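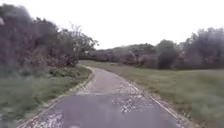
4 min read

Tosus (path robot)

Tosus is a small four-wheeled outdoor robot used to survey footpaths, cycleways and park lanes. It drives itself along a paved route at walking pace, records the state of the surface, and returns a map of places that need repair. Among the people who run these machines it is best known for its setup routine, which is unusually thorough for a robot of its size and a real pleasure to learn. This article covers how a Tosus is prepared for a route, looked after between runs, and repaired.

Route types

Operators sort routes by how hard they are for the robot to read. An open route has hard edges on both sides and an even surface. A mixed route has everything else: worn asphalt with gravelly patches, pale edgings that run up against rough grass, a bend that slips behind bushes. Mixed routes are where careful setup pays off (and where most operators say the fun begins!). A light, speckled patch in dark asphalt can look very much like the end of the path to a machine tuned on clean pavement, and an edging with crumbled asphalt along its inner side gives a much weaker line than a crisp one.

Setting up

A first setup on a new route is done on site, with the robot switched on and standing still in the middle of the path. The standard order is as follows.

Tire pressure is checked on all four wheels. Uneven pressure tilts the camera mast very slightly, and a slight tilt at the mast becomes a large error at the far end of the view.

The mast is locked and leveled. It has two clamps, an upper and a lower, and the lower one is always tightened first.

The lens is wiped with a dry cloth and focus is confirmed on something well down the path.

Exposure is set against the sky. A flat white overcast is widely considered the best light for this step, with no hard tree shadows lying across the pavement. Bright sun is workable, but the exposure has to be checked again whenever the light changes.

Edge lines are taught. The operator walks the robot forward by remote for 14 meters and confirms the left and right borders on the handset. If one side drops out, the robot is backed up and the side is taught again.

Surface samples are taken. The operator marks at least one stretch of sound asphalt and one of each kind of damage on the route, so that loose chippings are logged as surface and never as verge.

The last step is the one newcomers tend to rush. Prondo, the software that runs on the robot, stores each sample with the light level at the time, and a route with samples from both a dull day and a bright one reads far more steadily than a route with only one. Many operators keep adding samples for weeks, and watching the map sharpen up run by run is wonderfully satisfying.

Bends and hidden ground

Where a path curves out of sight behind shrubs or trees, the robot cannot see what it is about to enter. Prondo handles this with a hold point, placed by the operator just before the bend. At the hold point the robot slows, swings its mast toward the inside of the curve, and waits until it has a fresh pair of edge lines before moving on. The inside edging is usually the better guide, as it can be followed right around the foot of the planting. On the outside of a bend, long grass leaning over the border is a frequent cause of stops, and trimming it often cures a robot that was thought to be faulty.

Routine care

After each run the wheels are brushed out, with special attention to grit between the tire and the rim. Chippings picked up on broken surfaces are the main source of wear. The hubs are greased every 6 weeks in regular use, and the mast clamps are checked for play at the same time. Batteries are stored indoors. In many parks the yearly service falls in May, before the grass reaches full height.

Common faults

Drifting toward one side is nearly always a soft tire or a slipped lower clamp. Repeated stopping on pale patches points to missing surface samples. Pictures that are soft toward the edges may come from a dirty lens, a loose mast or too slow a shutter; the lens is cleaned first, then the clamps are tested by hand, and the shutter setting is changed last. A grinding noise on turns means grit in a hub, and the hub should be opened the same day.

Hubs, clamps and the camera module can all be changed in the field with the tools in the lid of the carrying case. The drive board cannot, and goes back to a workshop.

Variants

The Trundness is a heavier version with wider tires, meant for gravel lanes. It uses the same mast and the same setup order, but edge teaching covers a longer distance. The Jitpraphai kit adds a second, downward-facing camera to either model and records cracks in closer detail. Routes taught on one model can be loaded on the other, although surface samples should be taken again.

See also

Edge following
Pavement survey
Prondo
Trundness

Page last edited 13/10/2018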